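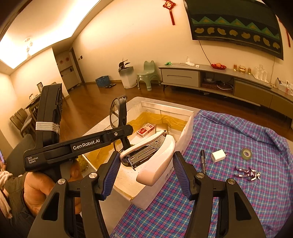

Stapler between the ribbed blue pads; second gripper holding eyeglasses.

Lirotar Club Kit, pick-and-place unit
Item 2780

Paired hand-held grippers for student robotics teams. Each set covers 4 students working in pairs, 2 operators at a time. The unit plan by Geetha Naidu has 64 sorting tasks using household objects and one open box.

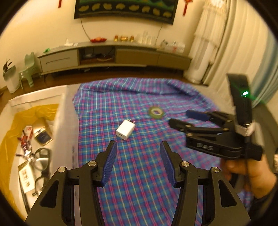

Jaws open toward a wall charger on plaid cloth.

Replacement pads sold separately. Box and objects not included.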